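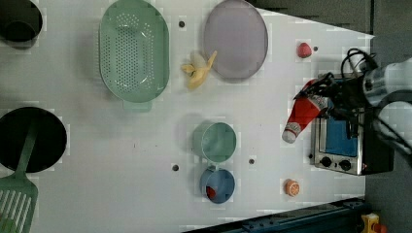

My team's work changed in November and I'm trying to figure out whether what we're being asked to do is normal. I've been at Alline for five years, most of that on the returns bench, sorting mixed housewares and toys by hand into bins. Now four of us spend half of every shift at the robot table, laying out items, watching the arm pick them up, and writing down how it went. One setup has the ketchup bottle held over by the little toaster oven, with the colander, a plate, measuring cups and toy fruit spread over the rest of the table. Then we rearrange everything and go again. Our target is up to 252 picks a shift between two people.

Our job title and pay are the same as before. The supervisor says this is "light duty" and we should be glad to be off the bench. My back does feel better, I'll give them that. But by the end of the day I'm worn out in a different way, and the bench is short two people whenever we're at the table, so the others are annoyed with us. Has anybody been through this? Should we ask for a new job description, and who do we ask?

Divya Menon

Bhavana Achari
We went through it at Dollau, on a packing line with 23 people. Yes, ask for the job description, and ask in writing. If you set up the table, log the results and decide what counts as a bad pick, those are duties and they should be on paper. Before you ask, keep your own notes for two weeks: hours at the table, hours on the bench, anything you had to learn. My manager had no idea how much time the logging took until I showed her.

The pay part took longer. We got a small raise after seven months, and only for the people who had been trained to restart the arm after a stop. If you do restarts, put that first in your letter.

On being tired, ask to swap roles every hour. One person lays out, the other logs, then trade. Two hours of watching was too much for most of us. And the short bench is a scheduling problem for your supervisor to fix. Say so to your coworkers too, or it will sit there and get worse.

Prakash Bangera
same thing at my place. they said light duty and then cut the bench crew. get everything in writing

Brittany Chan
I schedule shifts at a warehouse near Esgate, so this is from the other side. A daily target for this kind of work is usually somebody's guess at the start. Ask where your number came from and whether rearranging the table is included in it. Ours wasn't, and we lowered the target once people complained.

I would also ask what happens to your bench hours when the testing ends. We moved three people over full time and had no plan for moving them back. Two of them liked it and stayed. The third wanted her old station and waited until spring to get it.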